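Cómo enseñarle una tarea a un brazo robótico con tus propias manos (y no perder la paciencia)

Publicado el 18 de marzo de 2019 por Elsa Kiiskinen

Me lo habéis pedido un montón en los comentarios de la entrada anterior, así que vamos a ello: cómo grabo yo las demostraciones para que el brazo aprenda una tarea. Yo uso un Drollel con la pinza de dos dedos y una cámara en la muñeca, pero casi todo os sirve con cualquier otro brazo que se deje mover a mano o con mando.

Hay dos maneras de hacerlo. La primera es agarrar el brazo y llevarlo tú (modo libre, motores blandos, tú empujas y él va apuntando las posiciones). La segunda es manejarlo a distancia, con mando o con un brazo gemelo. A mí a mano me salen los movimientos más naturales, aunque acabo con el hombro hecho polvo y además me meto en el plano de la cámara todo el rato. Con el mando tardo más en pillarle el punto, pero las grabaciones quedan mucho más limpias. Si es vuestra primera vez, empezad a mano, que es más divertido, y os pasáis al mando cuando ya tengáis clara la tarea.

Paso 1. Despejad la mesa

Superficie lisa, clara y mate si podéis. Los brillos despistan muchísimo a la cámara de la muñeca, que va pegada a todo. Quitad lo que no forme parte de la tarea: el destornillador, la taza, el móvil (sí, ese que siempre se queda en la esquina). Para aprender viene genial una bolsa de papel, porque se arruga, cambia de forma y os obliga a ir con cuidado sin que pase nada grave si la aplastáis.

Paso 2. Elegid una postura de partida

Antes de cada grabación llevo el brazo siempre al mismo sitio, con la pinza cerrada y vista despejada de la mesa. Guardadla como posición con nombre; la mía se llama "casa", muy original. Comprobad en la imagen de la muñeca que se ven las puntas de los dedos y también el objeto. Si el objeto se sale del todo, el robot va a ciegas durante el primer tramo y luego vienen los lloros.

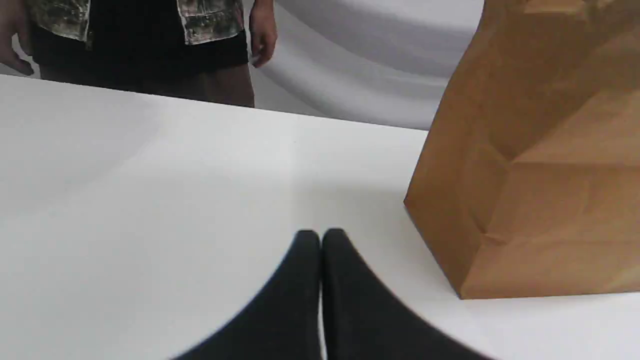

Los dedos juntos y la bolsa de papel a la derecha, vistos desde la muñeca.

Paso 3. Grabad corto y sin prisa

Yo hago tandas de 5 demostraciones y paro a revisarlas. Cinco, mirar, corregir, otras cinco. Cuando empecé grababa toda la tarde del tirón y luego descubría que en la mitad había soltado el objeto antes de tiempo, ¡una tarde entera a la basura! Moveos a una velocidad constante, sin titubeos en el aire. Si dudáis, el robot aprende a dudar también, y es desesperante verlo pensárselo encima de la mesa.

Y variad un poquito: la bolsa más cerca, más lejos, girada. Cyril Goodall, que me enseñó casi todo lo que sé de esto cuando coincidimos en Whiteley, me hacía cambiar el objeto de sitio después de cada toma, y tenía más razón que un santo.

Paso 4. Revisad lo que ve la muñeca

La cámara de la muñeca se acerca tanto a las cosas que a veces se llena media imagen con una mancha borrosa y del resto solo queda un trocito nítido, o ni eso. Unos pocos fotogramas así son normales y no hay que borrar la toma entera por ellos. 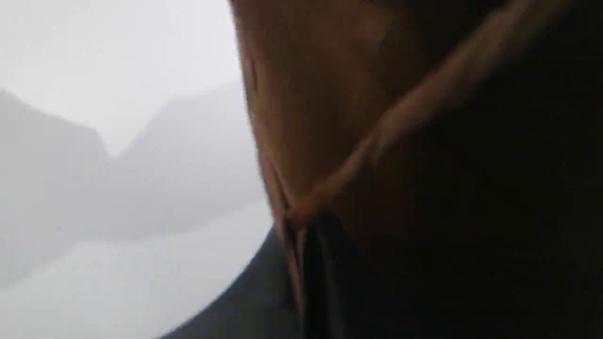 Lo que sí miro es cuánto dura. Si la vista sigue tapada durante buena parte del movimiento, repito la demostración entrando desde más lejos o con la muñeca algo girada. También ayuda muchísimo tener una segunda cámara fija mirando la mesa, aunque sea una baratita, y comparar las dos grabaciones en paralelo. Ojo con los relojes: si las dos cámaras no van sincronizadas, esa comparación no vale para nada.

Paso 5. Nombrad bien los archivos

Qué aburrimiento, ya lo sé. Pero poned tarea, tanda y número de toma desde el primer día. En mi disco hay 1569 demostraciones y las más antiguas se llaman "prueba", "prueba2" y "prueba_buena_esta_si". No seáis como yo. Las descartadas las muevo a otra carpeta en lugar de borrarlas, que más de una vez he ido a rescatar alguna.

Un par de dudas que me llegaron por correo

Esben Ingvarsson preguntaba si se pueden mezclar tomas a mano y tomas con mando. Se puede, pero marcadlas, porque los movimientos se parecen poco y conviene poder separarlas luego.

Elsie Mapplebeck quería saber si hay que abrir la pinza antes de acercarse o justo al llegar. Yo la abro por el camino, con margen, y siempre a la misma altura más o menos. Lo importante es que lo hagáis igual en todas las tomas.

En la próxima entrada os cuento cómo paso todo esto al entrenamiento. Si tenéis un Jemside y os da guerra el modo libre, dejadme en los comentarios qué versión del firmware lleváis y lo miramos.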